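Visit report: disassembly cell, Treveslow plant

The Treveslow hall was our second stop in May, after the Hunura battery line. The cell takes scrapped desktop towers and strips them by robot arm: drive, CPU, memory, cards. Our interest was the stoppage the operator had reported to us in spring, a force-limit fault that left the arm clamped on a part with the drives disabled.

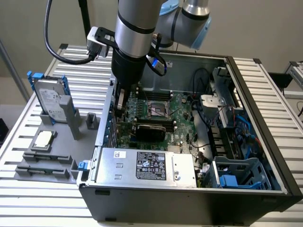 Yakubu Recycling Technology – Cell Safety Working Group

The fault log holds 11 entries under the same code. In each one the arm was working close to the motherboard when the wrist sensor reading passed the 50 N limit. The Zoltareck controller then cut drive power as specified. The gripper held its last position, also as specified. What the procedure lacked was any step for getting the part out of the fingers, and on two occasions a technician reached in and pulled.

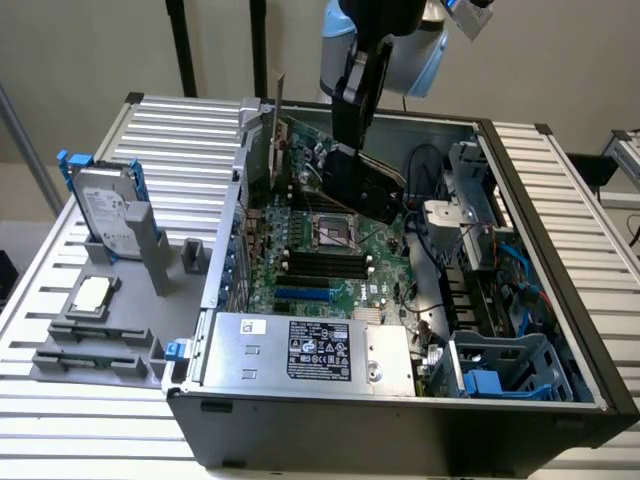 Release after a protective stop needs a written sequence. Leonora Tiongson went through the one now in draft: lock out, wait for the pressure reading to drop, open the fingers by the manual valve, back the arm off in jog mode at reduced speed. With the gripper down over the board just above an open CPU socket, there is little clearance for a hand, and a sideways pull would load the board as well. The draft allows entry only after the arm is backed off.

The cause is still open. The sensor was last zeroed at around 4000 cycles; the manual asks for 2000. Drift would explain some entries but not the three logged shortly after a re-zero.

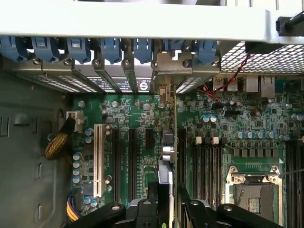
Bernd Tiedemann disagreed with the drift theory and said the limit had been set for a different case model, so he would measure the insertion and extraction forces again before touching the sensor interval. Both checks are now on the list. We asked for the raw force traces as well.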